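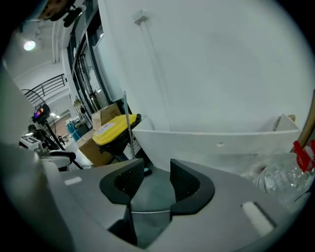 Week 5 is all about looking after the finger pads on the Lostar hand tool, which sounds dull until you've had a pad let go in the middle of a run (I have, twice in one February, and I'm still grumpy about it). The pads are the bit that wears, so that's where we start. With a cylinder sitting between the two black pads you can look at how each one meets it, and you want both faces touching along their length, with no daylight at the top. Have a good look at the dotted texture on the inner face of the left pad too. When those dots go smooth and shiny on yours, the pad's done, no matter how nicely it closes!

Now the swap itself. Power off, fingers open, and back out the 2 screws behind each pad. Keep them in the lid of your kit, please, they roll. Wipe the seat with a dry cloth, no solvent, then press the new pad in until it sits flush and do the screws up finger tight plus a little nudge. Close on the test piece, open, close again, and then snug them up properly.

Write the cycle count in the Fosov log before you reset it. Our last set came off at 1,291 cycles, and I'd like to see how yours compares. Spares are in drawer 101, and the Genus ones look nearly the same but don't fit, so check the bag.

Bring your log sheet to the next lab, filled in, in pen.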